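# bramwell-hands

Hi! I'm Anju, and I look after the recordings for our robotics club. Bramwell is our two-armed robot, and we're trying to teach it boring paper chores by showing it people doing them first. Every clip is head-height, looking down at your own hands. There are 200 clips so far, split across 19 folders, one folder per session.

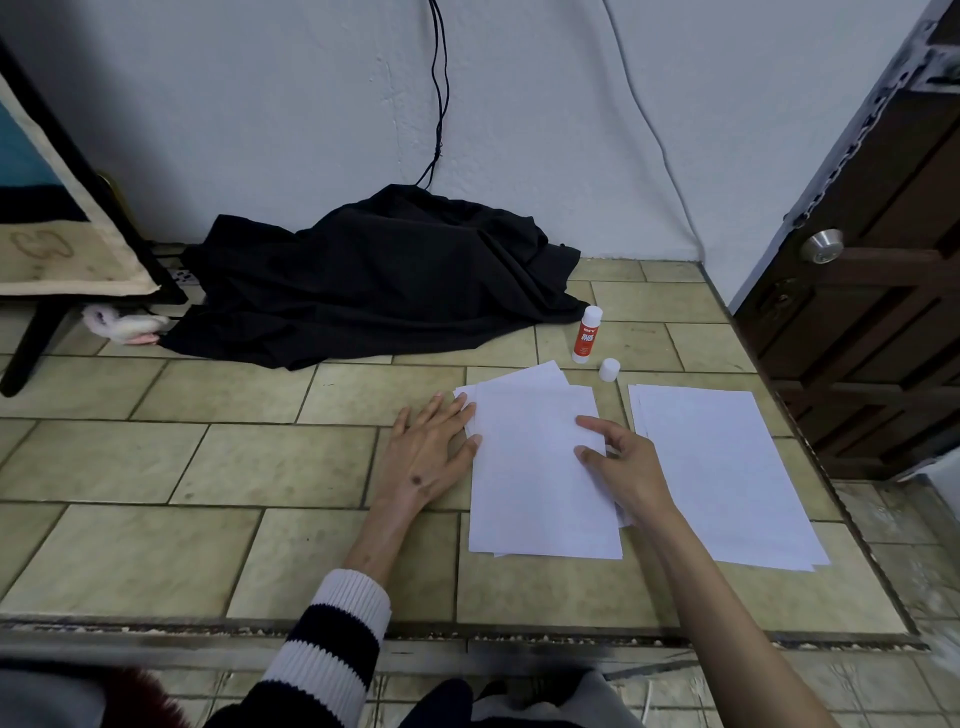 Ajith wrote the loader, so run `load.py` from the top folder or it won't find anything (I've done this more than once). Folder 19 has no labels yet — Babita is working through it.

Stuff to know:

- clips run 20 or 34 seconds, we changed our minds partway through
- no sound
- please don't rename folders, the labels use the names

Questions go to me or Rami. New clips are very welcome!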